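Search this site Search Go

Vondix puts its bin-picking kit on sale, and I got a morning with it 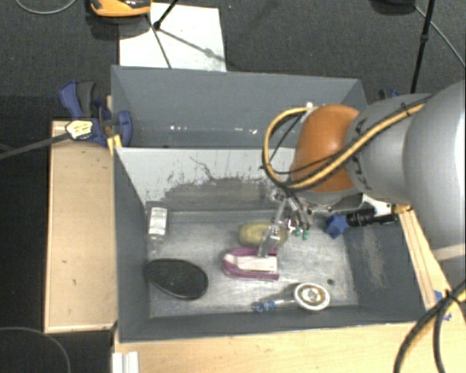

Trelldale, reached by phone, wanted to talk price before anything else, and told me the small shops it sells to had been asking for a kit they could bolt down themselves without hiring an integrator. Fair enough! That was my first question too, so let me get it out of the way. Vondix is renting the kit for 239 dollars a week, arm not included, and Trelldale is handling orders in our area starting in August.

For that money you get the gripper, the wiring harness, the software and a divided bin you can set up on your own bench. I went over to the Dronville workshop at 9 in the morning expecting a slideshow and got put in front of the real thing instead, which made my day. The job was mixed small goods, the kind that drive these systems nuts: a clear bottle or container with a printed label, a shiny black oval thing, a brush-like thing with a clear handle, that sort of stuff. If you've ever tried to get a machine to notice something clear on a metallic gray floor, you know why I leaned in.

The gripper is slimmer than I figured it would be. It has a narrow, pale finger that reaches down among the items, and I like that, because the fat two-jaw grippers I've used at work knock over half the bin on the way in. The wiring rides on the outside of the arm, in a big loop by the joint. I'm told this makes it easier to swap out. I'd still want a sleeve over it if my forklift drivers were anywhere close by.

Setup takes 2 people, per the manual, and I believe it. The manual is 223 pages long (I asked for a copy and read more of it than I meant to) and the chapter on calibration is good, with plain steps and big drawings. The chapter on error codes is a mess. Two of the codes have the same explanation word for word, and the index sends you to the wrong page for both. Vondix says a corrected version is coming as a download.

What I didn't get is a straight answer on speed. I asked for picks per hour and was told it depends on the goods, and sure, it does, but I can't take that back to my boss. Same with wear. The bin floor was scratched and the divider was pretty well scuffed up, so I asked what a replacement bin costs. They're going to get back to me on that.

Delorme has a rival kit with a suction cup that I tried last year, and it was great on boxes and hopeless on brushes. I'd like to see the two side by side on the same load — maybe that's a piece for later in the year if both companies are game.

Orders go through the Trelldale counter or the Vondix site. The rental runs for a minimum of 2 weeks, and return shipping is on you, so keep the crate.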